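Print | E-mail

Notebook, November, started 8.40 am

Asking-price tracker, third attempt at a rebuild.

Where I left it: the October run had new flats in the Imhof development down by a figure nobody here would repeat to a builder's face. Spent last week assuming the market had fallen over. Spent this morning finding out that I had.

The listings feed from Zonorent puts the same flat in twice when the agent changes the headline. "Bright two-bed" goes up, sits there, becomes "Bright two-bed, MUST SEE", and my script greets it as a new home at a lower price. Removed the repeats by matching on plot number and floor area and lost 38 rows out of the Imhof set. The fall shrank to something you could mention at dinner.

Plot numbers are not clean either. "Plot 12", "plot12", "P.12" and in one case "Twelve". Wrote a rule for each. Did not write a rule for "the corner one", which I have dropped and will feel bad about later.

10.15 am. Incentives. This is the bit that matters and the bit I keep putting off. Builders hate cutting the sticker price, so they leave it alone and throw in the stamp duty, the carpets, a parking space, a year of service charge. The tracker sees the sticker and reports that all is calm. Read through every Clumari listing by hand and 39 of them mention some sort of sweetener in the text. The price field moved in three.

Tried valuing the extras. Carpets are easy enough, there's a trade rate for that. Parking depends wholly on whether there's anywhere else to park, so I've used the rent on a nearby space times the months and written "crude" next to it in the sheet. "Designer lighting package" valued at nil until somebody shows me the designer.

Also: deposits paid by the builder. Is that a price cut? If they hand the buyer five per cent towards the deposit, the buyer has paid five per cent less, whatever the brochure calls it. Counting it. Expect an argument about this at the next catch-up and have put my reasoning on the second tab, so please read that first and shout afterwards. 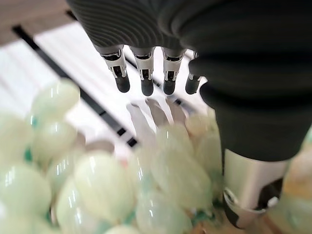 Robotic hand over the pale green pile.

11.50 am. Reran with the incentives taken off. Clumari goes from flat to a clear drop. Imhof hardly changes, which surprised me until I saw that their offers run out at the end of each month and are put back on the first with a new name. The October scrape happened to land in the gap. So Imhof was down too much because of the repeats and down too little because of the timing, and for a short while these two errors cancelled out and I was briefly right. Have kept that version of the chart for sentimental reasons.

Fix: scrape mid-month and again in the last few days, take the lower net price. Needs a change to the scheduler, which I am scared of. Left a note in the shared folder asking if anyone remembers what the job called "final_final_weekly" does before I move it.

1.30 pm. Resales. Quick check of the Coduleck sheet for second-hand homes on the same streets, mostly to see whether new-build is drifting on its own. Matched pairs only: same number of bedrooms, same postcode, floor area close. Got 54 pairs. The gap between new and second-hand is narrowing, but I don't trust it yet. Several of the resales have been on the market since spring at prices best described as hopeful, and an asking price nobody pays is a wish with a pound sign. Would rather use completed sales. Completed sales turn up months late, by which time everyone has lost interest in the question.

Compromise for now is to throw out any resale listed longer than six months. Will run it both ways and see how much it moves. If it moves a lot, that's a finding. If it doesn't, I've wasted an afternoon, though a tidy one.

3.20 pm. It moves a bit. Typical.

Things still wrong:
- Zonorent floor areas are sometimes in square feet with a metric label. There is a flat in the set the size of a supermarket.
- Houses and flats are mixed in the Clumari averages. Split them before anyone quotes the number.
- "Price on application" is being read as zero. This explains the dip in July and I owe two people an apology.
- Weights are still last year's.

Nothing goes in the bulletin until the zero thing is fixed. Old chart has been taken off the wall by the kettle, leaving four bits of Blu-Tack.

Tomorrow: scheduler, if brave. Otherwise square feet.

Print | E-mail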